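Student Projects > Textiles and Home Studies > Term Reports

Print this page | E-mail this page

Keeping Warm at Night: Bedding and Heating in Student Rooms
Project report by Hefin Foulkes

1. Background

Most student rooms in our town are in older houses that were divided up long ago. Heating is usually shared between several rooms and the tenant can't control it. In the first term I heard a lot of complaints about cold rooms at night, and I wanted to find out whether people were dealing with this by buying heaters or by changing what they slept under. My supervisor suggested I leave the heaters out and look at bedding only, but I kept a short section on them because so many people wrote about them in the survey.

The project ran from November to March. It had two parts: a paper survey handed out in three student houses (Hemmin, Skolia and the Cendar annex), and a set of overnight temperature readings in 6 rooms.

2. The survey

I handed out 111 forms. The questions covered the type of bed, the number of layers used, what the top layer was made of, whether the person wore socks or a sweater to bed, and how they would describe the room at 11 p.m. and at 6 a.m. There was a blank space at the end for comments.

The most common arrangement was a thin comforter with one blanket over it. Blankets brought from home were mentioned much more often than blankets bought for the room. Several people said they used the blanket as a bedspread in the daytime and only slept under it in the coldest weeks. In the bunk rooms at Hemmin, people on the lower bunk reported being colder than people on the upper one, especially where the bed stood against an outside wall.
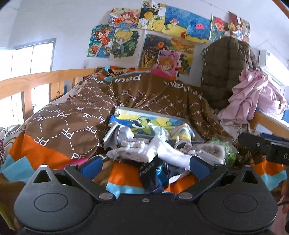 Does a heavier blanket always keep a sleeper warmer?
Weight matters less than how much still air the blanket holds. A loosely woven wool blanket can be lighter than a dense cotton one and still be warmer, provided it is not pressed flat by something on top of it.

This came up in the comments too. A few people had put a heavy coat over the comforter and found they were no warmer. The coat probably flattened the filling underneath. I tried the same thing in my own room for a week and could not tell much difference either way, but I did not measure it properly and have left it out of the results.

3. Temperature readings

The readings were taken with a Hondusell room thermometer that stores one value every few minutes. It was placed on a shelf or chair at mattress height, away from the window. Each room was measured for several nights. After I removed the nights when a window had been left open, 957 readings remained.

All the rooms followed much the same pattern. The temperature held steady until the shared heating went off, dropped quickly for the first hour, then fell slowly until morning. The Cendar annex lost heat fastest. It has single windows and an uninsulated floor above a bike store. Skolia was the steadiest of the three houses, and the survey answers from Skolia were also the most positive.

I had planned to place a second thermometer under the covers, but two of the people taking part did not want this and I dropped it so that all the rooms would be treated the same.

4. Feet

I did not expect to need a section on this. In the comments, cold feet were mentioned more than any other problem, including noise from the pipes. People who wore socks to bed were more likely to say they fell asleep easily. Thick knitted socks were preferred to sports socks, mainly for the looser cuff. A tight cuff was described as uncomfortable by morning.

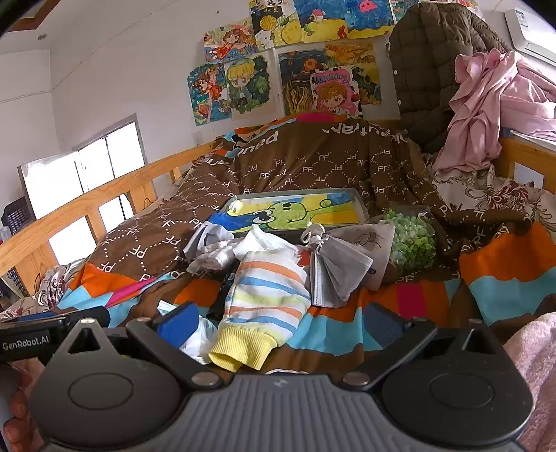 Hot water bottles were the second most common answer. They work well for the first part of the night, but by early morning the water has cooled to about the same temperature as the bed. One person at Skolia refilled hers at 4 a.m. when she got up for an early shift.

5. Heaters

Portable heaters are not allowed in any of the three houses, but some people wrote that they had used one. I have not said which houses. The cost is easy to underestimate: a heater rated at some 3000 watts, left on overnight, uses far more power than an electric blanket.

6. Problems with the project

The survey was only handed out once, in a mild week, and the answers might have been different in January. People also count layers differently. Some included the sheet and some did not, and I should have explained this on the form. The rooms measured were the ones where people agreed to it, so they may not represent the houses as a whole.

If I did this again I would start with the temperature readings and write the survey questions afterward.

Filed under: Home Studies, Housing, Student Work

Contact | Copyright Student Projects Archive | Back to top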